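Notes for the workshop talk, part 2: the hand-held grippers

Start with the parts. Printed white housing, two curved black fingers, hex-socket screws at the pivots. First version, Skumitz, took 36 hours to print. Pass the spare finger around.

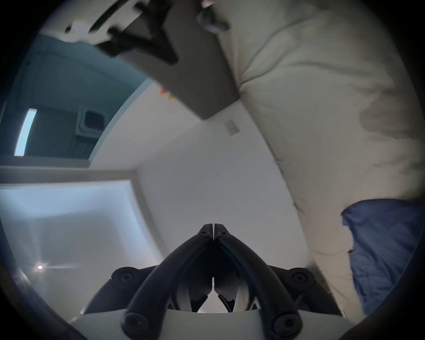
Bedding came next on the task list, after blocks and cups. Soft things fold away from the fingertips, so we changed the grip pads twice. The current pads lasted about 200 grasps before we swapped them.

Two grippers on one cloth is harder. Both hands have to pull evenly - too much and it slips out of the weaker one. Mention the spring change here.

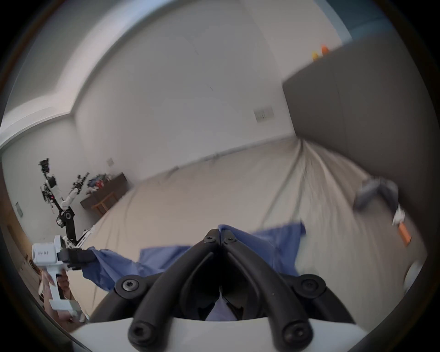 Ponau is the second version and it has stiffer pivots. Eight screws per finger was too many, so that number came down. Goal for March is 1000 recorded folds.

Pause for questions, then on to wiring.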